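Housekeeping Skills, Evening Course
Handout 8: Bedding, from making the bed to boxing it up
Nustov Centre, Simeo Room

Welcome back! Last time we did towels, and I promised you something bigger. Bedding is my favourite part of the whole course, so please forgive the length of this one. Bring it with you to the practical, along with a pillowcase you don't mind writing on (in soft pencil, on the hem). 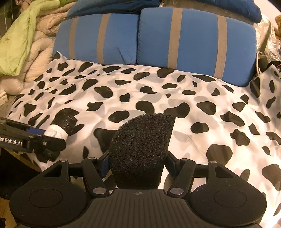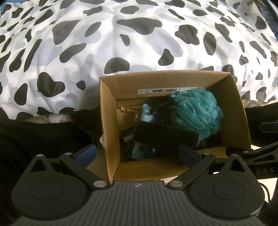
Cow print, both times.

1. Prints and plain sheets

I love a loud print for learning on. Irregular patches give your eye something to follow, so you can see at once when the cloth is being dragged out of line. A plain white sheet hides far more from you while you are working and then shows every crease afterwards, which seems very unfair. Start with a print if you have one at home. Stripes are good too, though a crooked stripe can drive you up the wall!

2. Smoothing

Work from the middle outwards with flat hands. Most beginners pull at the corners first and end up with one long ridge down the centre of the bed. Lift the edge, let a little air under, lower it and then smooth. Small wrinkles can stay. We are making a bed for somebody to sleep in.

3. Pillows

Shake, turn, shake again. Hold the pillow by its short sides and let the filling drop towards the middle. If the cases are striped, decide which way the stripes run and do the same on both. Open ends face away from the door (an old hotel habit, and I'm fond of it).

4. Thread count

Several of you asked about this in October. A label that says 400 is telling you how many threads are woven into a small square of cloth, and it tells you very little about how long the cloth will last. Feel it. Hold it up to a window. Scrunch a corner in your fist, let go and see how it falls — you will learn more from that than from the packet.

5. Boxing up

Bedding must be bone dry before it goes into a box, and cool as well if it has come out of a dryer. Check the corners and seams, where damp likes to hide. Then:

Look inside the box and peel off any loose tape.
Line it with an old clean pillowcase.
Fold the sheet in thirds lengthways, then roll it loosely.
Heavy things at the bottom, pillows on top or in their own bag.
Cross out old labels and write the new one on two sides.

Used boxes are fine if the base is sound. Press down on the inside with your palm, and if it gives, tape it again across the join.

6. For the practical

We meet in the Zepeda Room, not the Simeo Room. Work in pairs. Each pair makes the bed, strips it, folds everything and packs one box, then swaps with the pair beside them and unpacks theirs. It gets noisy and it is tremendous fun.

Reading: pages 8 to 13 of the Devo booklet. Skip the part on ironing, we'll do that together with the steam press.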